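Kakness Repair Request Corpus
README and data card, version 3
Last revised 2/15/23

Summary

The Kakness Repair Request Corpus is a collection of 2,022 written requests for kitchen repairs, submitted by tenants of the Bullell housing estate and prepared for research use by the Bhuiyan Archive. Each record holds the text of one request, the category given to it by the estate office, and the outcome entered when the job was closed. The corpus is intended for people who study how the public describes faults in ordinary language, and for housing offices that wish to improve their own forms.

All records are in English. Names, unit numbers and telephone numbers have been removed. Spelling and punctuation are as the tenant wrote them.

Background

Until the estate office moved to its present system, tenants wrote their requests on paper slips and left them in a box at the front desk. The slips were kept in binders by season. When the binders were due to be discarded, the office agreed to transfer them to the Archive on the condition that no tenant could be identified from the published text. Transcription was carried out by Phyllis Sowerby and Corina Pană, working from the originals. Joanne Whiteley drew up the category guide and reviewed every record on which the transcribers disagreed.

The binder for the final winter is incomplete. Slips from January of that winter were stored separately and show water damage along one side. Where a word could not be read, the transcription gives [illegible]. No attempt was made to guess.

Contents of the release

requests.csv – the main table, one row per request
categories.txt – definitions of the office categories
transcription_notes.txt – decisions made on hard cases
changes.txt – differences between releases
license.txt – full terms of use

Fields in requests.csv

record_id: A unique number. Numbers are not consecutive, as withdrawn records are not replaced.
season: Winter, spring, summer or fall, taken from the binder label.
text: The request as written.
category: One of cabinet, drawer, countertop, sink, appliance, floor, other.
second_category: Filled in when the office marked two. Otherwise blank.
urgent: Yes or no, according to whether the tenant checked the box.
outcome: Repaired, replaced, referred, no fault found, or withdrawn.
closed_season: The season in which the job was closed. Blank if the slip was never closed.

Users should note that category was assigned by office staff after reading the slip. It does not always match what the tenant thought was wrong. A tenant who wrote "the door falls on my foot" may appear under floor, because the clerk of the time sent the job to the flooring contractor. Such entries have been left alone.
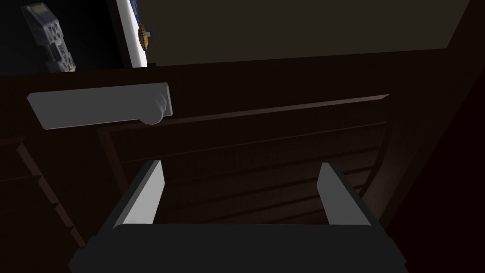
Hayley Lightfoot has asked whether outcome can be trusted at all when closed_season is blank, and suggests that those rows be treated as open whatever the outcome field says. The Archive has not changed the table in response. In the older binders the clerk often wrote the outcome and left the closing line empty, and to treat all such rows as open would overstate the number of unfinished jobs. Users who need a strict reading may filter on closed_season and should say in their work that they have done so.

Cabinet requests

Cabinet is the largest category, with 686 records. It covers doors, hinges, handles, shelves and the cabinet body. Drawers are counted separately, although tenants use the two words freely and a request for "the cabinet that slides" is a drawer request in every case we have checked.

The language of these requests is more varied than that of the other categories. Hinges are called hinges, brackets, arms, elbows and "the metal bit." A door that does not sit straight is described as crooked, sagging, drunk, lazy or hanging. Several tenants of the same building use the word "skewed," which suggests that a neighbor may have helped to write the slips. The corpus does not mark shared authorship, and there is no dependable way to recover it from the text.

Drawings on the slips have not been transcribed. Their presence is noted by the tag [drawing] at the point where they occur.

Transcription rules

1. Copy the words as they stand, including errors.
2. Keep line breaks only where the tenant wrote a list.
3. Mark crossed-out words with [struck] before the word, if the word can be read.
4. Replace any personal name with [name]. Replace the name of a pet in the same way.
5. Leave the names of manufacturers out of the text and enter [maker].
6. Do not expand abbreviations.

Rule 5 was added in the second release. Engelbert Plattner later went through the earlier records and applied it to them, and the work is recorded in changes.txt.
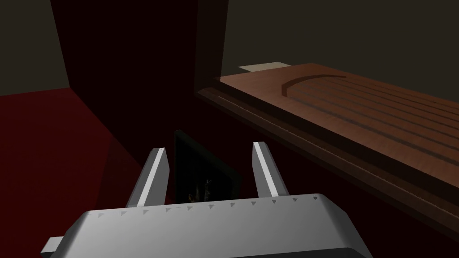
Figure 2. Open gripper, rendered view.

Known limits

The corpus represents a single estate. Kitchens at Bullell were fitted to one of a small number of plans, so the range of faults is narrow. Open shelving is almost absent. Gas appliances are not covered, as those requests went directly to the supplier.

Only tenants who wrote a slip are included. Requests made in person or by telephone were not kept. It is reasonable to assume that tenants who were less comfortable writing English are underrepresented, and findings about "tenants" in general should be worded with care.

The urgent box was moved from the bottom of the slip to the top partway through the collection. The rate of checked boxes rises after the move. We advise against comparing urgency across seasons without allowing for this, and the binder labels do not say exactly when the new slips came into use.

A few slips are copies of earlier ones, sent again when no one had come. These have been kept as separate records.

Suggested split

A fixed test set of 900 records is listed in categories.txt beneath the definitions. It was drawn at random within each season. Repeated slips were kept on the same side of the split wherever they were recognized. Users are free to make their own division, but results reported on the suggested split are easier to compare.

The Sisunum word list, which earlier releases included as a separate file, is no longer distributed with the corpus. It may be requested from the Archive.

Terms of use

The corpus may be used for research and teaching, and for the improvement of public housing services. It may not be used to identify any tenant or to assess any person's tenancy. Copies passed to others must include this README and license.txt without change.

Corrections

Reports of transcription errors should give the record_id and the line in question. Corrections are checked against the original slip and entered in the next release. Requests to withdraw a record are dealt with first – the tenant need not give a reason.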